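About Wurnlow

Small shop, five people, one question - which gripper should you buy? We try out grippers, arms and controllers side by side and write up what we find. No sales desk, no commission from makers.

Started in May with two arms and a borrowed bench. Now we're at 309 gripper tests, more most weeks. Everything gets a simulated run first, then the real bench. Same objects for every gripper, easy ones and akward ones. Banana, spray bottle, crate, small hex piece.

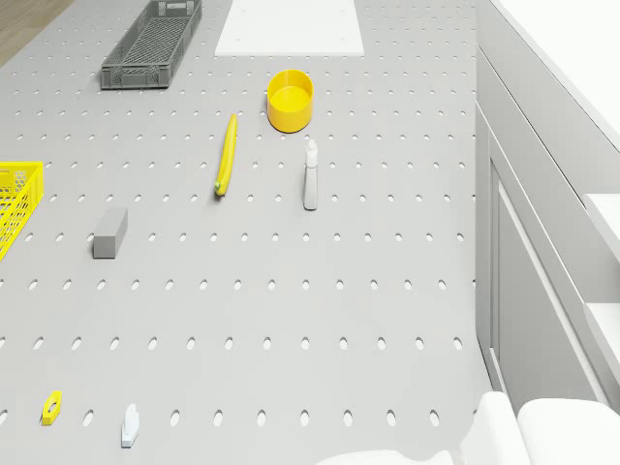

Sim runs are cheap so we do lots, about 2,000 per gripper. Bench runs are slow. Both go in the report, misses too.

Want somthing tested? Send the model and what you need it to pick up. Unit 701, Bekell - ring first.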